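The Lending Shelf: How Gravden Learned to Share Its Toys

By Stefaniia Dovhaniuk
12 August 2019

Public libraries have long lent more than books. Maps, sheet music, framed prints and sewing patterns have all passed over the circulation desk at one time or another, and most patrons accept without question that a library may hold whatever a community finds useful to hold in common. The lending of toys has been slower to gain acceptance. It is often regarded as a service for hard times, to be set up when families are short of money and quietly closed when conditions improve.

The Gravden Public Library has taken a different view. Its toy lending service began in a former periodicals room and now serves families from the whole of the county, including a good many who could easily buy what they borrow. The service charges no fee. A household may take out as many as four items for a period of three weeks, and a loan may be renewed unless another family has asked for the item.

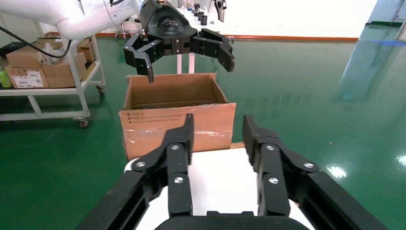 Issue 103

The library's records show that 985 households borrowed at least one toy during the last full year. Construction sets and puzzles make up the largest share of loans, followed by musical instruments and outdoor play equipment. Dolls and soft toys are not lent, as they are difficult to clean to the standard the library requires.

Selection is governed by a written policy, first adopted when the service opened and revised each February. The policy favors toys that can be used in more than one way and by children of more than one age. It excludes any toy that depends on a subscription, and it gives preference to makers who will sell replacement parts singly. This last provision has proved the most important in practice. A set that cannot be completed again after the loss of one piece has a short life in circulation, and the cost of replacing whole sets placed a serious strain on the budget in the early years.

The search for suitable suppliers led the library to Eser, a small workshop that makes shape puzzles and building sets for nursery schools. Eser agreed to keep patterns for every set the library purchased and to supply single pieces on request. The library has since made similar arrangements with two other makers. Under the terms of each agreement, parts must remain available for ten years from the date of purchase.

Checking returned items takes up more staff time than any other part of the work. Each toy is sent out with a printed card listing its contents, and the borrower is asked to go through the card before bringing the toy back. Staff then repeat the check. Missing pieces are recorded, but families are not fined. The library ended fines for toys in the third year of the service, after finding that parents who had lost a piece were keeping the entire set at home to avoid the charge. Returns improved, and a number of pieces thought to be lost came back in envelopes through the book drop. 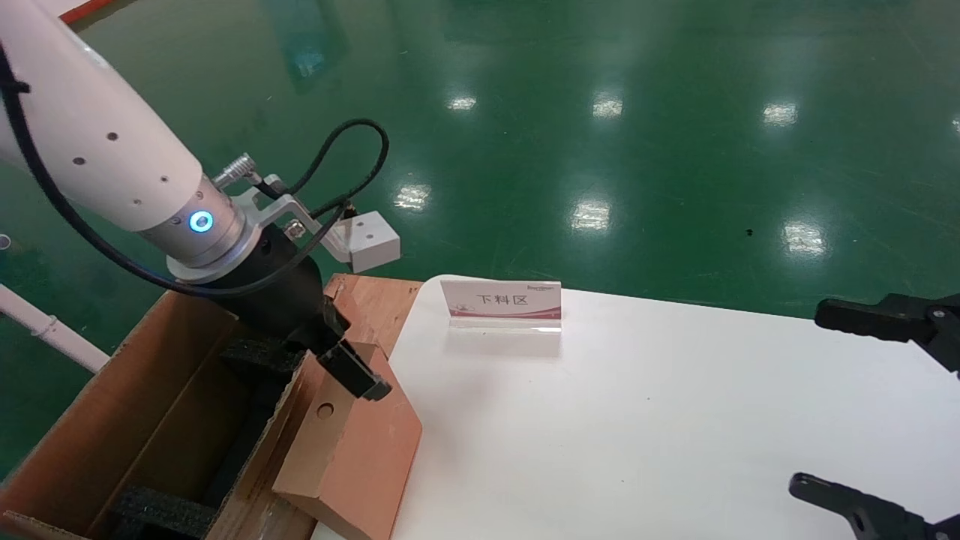
The question of wear is treated with similar patience. Painted surfaces fade and chip, and corners become rounded with use. The policy draws a distinction between wear that affects safety and wear that affects only appearance. The first requires that a toy be withdrawn at once. The second is tolerated for as long as the toy continues to be borrowed. Some of the oldest items in the collection are also among the most requested, and parents report that children show little concern for the condition of the finish.

The service has also changed the way the library looks after its youngest patrons more generally. The Sona Room, which opened next to the children's desk, provides floor space where a toy may be tried before it is taken home. Children as young as six months attend with their parents. On one morning each week the room is reserved for families whose children have sensory or motor difficulties, and an occupational therapist from the Dixit Clinic attends to advise on the choice of toys. The therapist's recommendations are kept in a binder at the desk and may be consulted by any family.

Other library systems have taken an interest. Delegations from 16 counties have visited Gravden, and 17 libraries have asked for copies of the selection policy, which is supplied free of charge. The staff advise those starting a new service to begin with a small collection and to settle the question of storage before making any purchases. Large items are popular with borrowers, but they fill shelves quickly, and Gravden now keeps its outdoor equipment at a county building two blocks away. Patrons who wish to borrow from that part of the collection should place a request at the children's desk one day in advance.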